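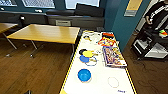 Jonlow grasp method: review after one month

We ran the Jonlow method for most of August. It is a way of training a robot arm to pick up things it has not handled before, using short demonstrations in place of a 3D model of each item. The team behind it, Ratholm, supplies the code and a trained starting model. You bring the arm and the cameras.

Setup took one afternoon. The manual is clear on calibration and thin on everything else. We had to work out the wrist camera settings ourselves, and the defaults were too bright on a white tabletop.

Our test set was ordinary household stuff: bowls, lids, boxed games, small tools. We logged 343 attempts on the long table. Boxes and bowls went well from the start. Flat lids were harder, and clear ones were the worst by a wide margin. On clear lids alone the success rate was 69 percent, and that was after we added our own demonstrations. Overlapping lids often came up as a pair.

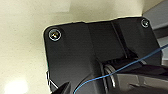
Training on top of the starting model needed almost 900 demonstrations before results stopped improving. That is more than the manual suggests, but each one is short and an operator can get through a lot of them in a morning. We also tried Halliday, an older method, on the same items. It matched Jonlow on boxes and fell behind on anything thin.

The part we liked best is the retry step. When a grasp slips, the arm backs off, looks again with the wrist camera and picks a new angle. It is slow. Clullell, the add-on that is meant to speed it up, crashed 2 times and we stopped using it.

Rating: four out of five for mixed household items, three if most of what you handle is transparent. We plan to keep Jonlow for the next round and rerun the lids with lower exposure.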